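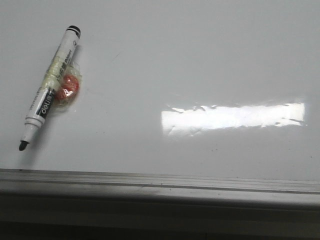

로봇이 물체를 떨어뜨렸을 때 가장 먼저 확인해야 할 것은 무엇인가?

가장 먼저 확인할 것은 낙하 원인이 아니라 정지 상태이다. 구동 전원이 차단되었는지, 축에 잔류 하중이 남아 있는지를 확인한 뒤에야 작업 영역에 접근할 수 있으며, 원인 분석은 그 이후의 절차에 속한다.

제7장 파지 실패와 안전 정지

학습 목표
파지 실패의 유형을 구분하고 각 유형의 징후를 설명할 수 있다.
보호 정지와 비상 정지의 차이를 이해하고 상황에 맞게 적용할 수 있다.
사고 기록을 바탕으로 재발 방지 대책을 수립할 수 있다.

7.1 도입 사례

1월 어느 오전, 쿠르빌(Curville) 공장의 소형 물품 포장 공정에서 다관절 로봇 한 대가 이송 중이던 물품을 놓쳤다. 해당 물품은 원통형 본체에 작은 부속품을 테이프로 고정한 묶음 상품이었다. 제어기는 그리퍼의 폐합 신호만을 근거로 파지가 완료된 것으로 판정하였고, 로봇은 빈 그리퍼로 다음 동작을 계속하였다. 떨어진 물품은 컨베이어 가이드 사이에 끼었으며, 뒤따르던 물품이 그 위에 쌓이면서 과부하 경보가 발생하였다.

인명 피해를 초래할 뻔한 상황은 그다음에 일어났다. 현장 작업자가 보호 정지 상태를 전원 차단 상태로 오인하고 안전문을 통과하여 끼인 물품을 제거하려 한 것이다. 당시 로봇은 외부 신호가 복귀하면 즉시 재기동할 수 있는 대기 상태에 있었다. 교대 책임자 예세니아 아리아가가 이를 발견하고 비상 정지 버튼을 눌렀으며, 설비는 57분간 가동이 중단되었다.

조사 결과 다음과 같은 사실이 확인되었다. 첫째, 묶음 상품은 부속품이 한쪽에 치우쳐 있어 무게중심이 본체의 중심축과 일치하지 않았다. 둘째, 테이프가 감긴 부위와 감기지 않은 부위의 외경과 마찰 특성이 서로 달랐으나, 파지 위치는 단일 제품을 기준으로 설정되어 있었다. 셋째, 벤데티(Vendetti)형 그리퍼의 파지 확인 센서는 300회 연속 운전 시험에서 이미 19회의 오판정을 기록하였으나, 이 결과가 정비 부서에 전달되지 않았다.

7.2 파지 실패의 유형

파지 실패는 발생 시점에 따라 세 가지로 구분한다. 미파지는 그리퍼가 물체를 확보하지 못한 채 닫히는 경우를 말한다. 미끄러짐은 파지 이후 가속 또는 감속 구간에서 물체의 위치가 변하는 경우이며, 이탈은 물체가 그리퍼에서 완전히 분리되는 경우이다. 위 사례는 이송 중 미끄러짐이 이탈로 진행된 것으로 분류되었다. 미끄러짐은 경보 없이 진행될 수 있으므로 폐합 신호 외에 파지력 또는 개폐 폭의 변화를 함께 감시하여야 한다.

7.3 정지 상태의 구분

보호 정지는 안전 조건이 충족되지 않을 때 제어기가 동작을 제한하는 기능이다. 설비에 따라 구동 전원이 유지될 수 있으며, 정지하였다는 사실만으로 출입이 허용되지는 않는다. 비상 정지는 임박한 위험을 막기 위하여 사람이 직접 작동시키는 기능으로서, 버튼을 해제하는 것만으로 설비가 재기동되어서는 안 된다. 다만 어느 쪽도 정비 작업에 필요한 에너지 차단을 대신하지 못한다. 끼인 물품을 제거하는 작업자는 주전원을 차단하고 개인 잠금장치를 설치한 후 잔류 에너지의 제거 여부를 확인하여야 한다.

다음 절에서는 숄랄파(Xolalpa) 공정의 정비 기록을 이용하여 파지 확인 센서의 판정 기준을 설정하는 방법을 다룬다.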